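In Defense of Owning the Wrong Amount of Stuff

My friend Bianca Dobre moved last August and, in the course of packing, threw away a fondue set, two broken lamps and every cable she could not name. She then told everyone at dinner that she felt lighter. I have known Bianca a long time and she has felt lighter after a juice cleanse, a divorce and a haircut, so I did not rush home to start on my closets. But the rest of the table did. By spring I was the only person in our circle who still had a drawer that would not close.

I would like to speak up for the drawer.

The case against it is well known. Clutter makes you anxious. Clutter costs you time. There is a man named Ognjen Matić who gives a weekend course on this at the Jerkholm community center, and I took it, mostly so that I could complain with some authority. He asked each of us to go home and list every object in one room. I picked the kitchen and got to 292 before I found a bag of birthday candles and lost heart. A woman in the front row had done her whole apartment and came back with 1,497. She read the number out the way people read out a cholesterol result. The room made a low sound.

Then we were told to buy baskets.

I have noticed that every system for owning less begins with a trip to the store. You can't simply have fewer socks. You must have fewer socks in a container, and the container must have holes in it, for reasons of air or possibly of conscience.

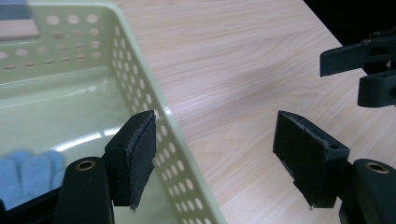 Pale green, with the regulation holes.

I spent 44 dollars at the Nallham outlet on things to put things in, and I came home with more things than I had left with. Ognjen says this is a common feeling and that it passes. It has passed, in the sense that the baskets are now full.

What bothers me about the tidy school is how sure it is about the future. To throw something out you have to know you won't want it, and I have never known that about anything. My aunt Corina Oprea kept a coffee can of keys that fit no lock in her house. We teased her for years. When my uncle locked himself out of a toolbox he had bought secondhand, she went through that can for most of an afternoon, and one of the keys opened it. I grant you that there was only a wrench inside. I grant you that he already had a wrench. She still brings it up at Easter and she is still right to.

The tidy people will say that this is one key against a lifetime of storing the can. Fine. But the can took up the space of a can. It sat on a shelf, asked for nothing and made her happy on several occasions, and I own a treadmill that can't say the same.

There is also the small matter of who gets to be tidy. Tõnu Urbonaitė, my neighbor upstairs, has an apartment like the inside of an egg. He told me his rule is that anything he can replace in a day, he lets go. It's a nice rule if you can afford to buy a second colander every time you make pasta. My parents saved string, and they saved it because string cost money. When I see a home with nothing in it, I see someone who trusts the stores to be open and the paycheck to arrive, and I wish him well, but I'd like him to stop calling it a virtue.

And the drawer is good company. Mine has a map of Ardeleanu with a route marked in pen to a restaurant that I think was bad. It has the warranty for a Kusmont toaster that died before my last two jobs. None of this is useful and I would not want to explain it to a judge. But I open the drawer looking for tape and I lose ten minutes to my own life, and I have spent ten minutes in worse places.

I am told the answer is to take a photo of such things and let the objects go. I have tried this. I now have a photo of a map, and it's somewhere among several years of pictures of parking spots. 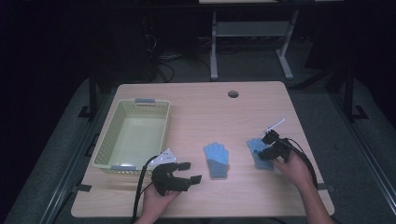
What I Will Concede

I'm not a monster. I don't believe anyone should be crushed by newspapers. If you can't reach your bed, please call someone, and if the thing in the back of the refrigerator has changed color, it has made its own decision.

I'll also admit that one part of the course worked on me. Ognjen had us hold each object and say who it was for. I rolled my eyes – I was asked to stop rolling my eyes – but it did make me see that half my hall closet was for a person who skis. I have never skied. I gave the boots to my cousin Dorin Bratu, who doesn't ski either but has a garage, and now when I visit we both look at them with interest.

So I am willing to part with other people's stuff, including the stuff of the other people I had planned to be. The rest stays. The birthday candles stay, and so does the cable that might belong to the old printer.

Bianca called last week, by the way. She's having people over in the new place and wanted to know if I still had my fondue set. I do. I told her she could borrow it if she came and got it herself, and she'll have to move a few baskets to reach it.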